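Sorting Small Items into a Tray on a Dark Work Surface

Last updated 18 July 2023

This page covers the layout and sorting of small loose items (blocks, capsules, small cartons) on a tabletop, using one shallow tray as the collection point. It applies to desk-sized surfaces. For drawer inserts, see the separate page on dividers.

What you need

A table or board with a flat, dark, non-glossy top
One shallow tray with raised rims, in a color that contrasts with both the table and the items
The items to be sorted
Any boxes or cartons that stay on the surface during the work
Masking tape or chalk for marking positions
A soft cloth

A raised edge around the table is useful if any of the items roll. If the table has none, fix a strip of square molding along each side with double-sided tape. The strip should stand at least as high as half the diameter of the thickest rolling item.

Choosing the tray

Rim height matters more than floor area. A rim that is too low lets blocks ride over it when they are slid in from the side. A rim that is too high blocks the view of small items from a seated position and makes them hard to pick out again. For items the size of dice or sugar cubes, the Ovisico shallow tray works well. The Kongkaew version has a deeper floor and is better kept for cards and flat parts.

Pink, yellow and light blue trays all stand out on black. White trays do as well, but white items disappear in them. Check the tray against the palest and the darkest item before starting.

Preparing the surface

1. Clear the table and wipe it with a dry cloth. Lint shows strongly on black and can be mistaken for small parts.

2. Set the lighting so that no direct glare falls on the top. A side curtain or dark fabric panel will remove most reflections from windows.

3. Mark the center line from front to back with a short piece of tape at each end.

4. Place the tray on the center line, near the front. Leave one hand width between the tray and the front edge.

Placing the larger items

Boxes and cartons go at the back. Stand them upright with the printed face toward the front, and keep the widest one close to the center line. Cubes can stand beside it. A cube set at a slight angle shows two faces at once and is easier to identify, though it takes up more width.

Do not stack at this stage. A stack hides whatever is behind it and has to be taken down whenever the lower item is wanted.

Placing the small items

Rolling items need the most attention. Lay capsules and other rounded pieces lengthwise on the table at the sides of the tray, one group to the left and one to the right. Similar colors are best kept on opposite sides. Two greens that look different in daylight can look the same under a warm lamp.

Blocks go directly into the tray. Start at the far end and work toward the front, leaving a finger width between pieces. With 2 blocks, put one near the far rim and one near the front rim – this leaves clear access to both.
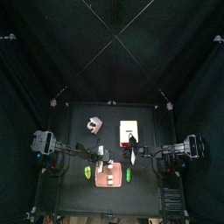

Spacing should be checked from above as well as from the working position. Items that look well separated from a chair can be nearly touching when seen from directly overhead.

Sorting sequence

Work from the tray outward. Finish the blocks first, then the capsules on the left, then those on the right, and leave the boxes until last. Each item should be lifted and set down. Dragging leaves marks on a matte black finish and can pull the tray out of position.

For larger batches, divide the items into groups of 14. A batch of 197 gives 14 full groups with one item left over; add it to the last group.

Common problems

Tray slides: put a square of rubber shelf liner under it. Vullgate liner can be cut with ordinary scissors.

Capsules roll: check that the table is level. If it cannot be corrected, turn the capsules so that their long side runs in the direction of the slope.

Boxes tip forward: move them back until they are supported by the raised edge, or lay them flat.

Storage

Return the capsules to a lidded container. Blocks can stay in the tray if it is covered. The Carkis lid fits most shallow rectangular trays, but check the corner radius before ordering.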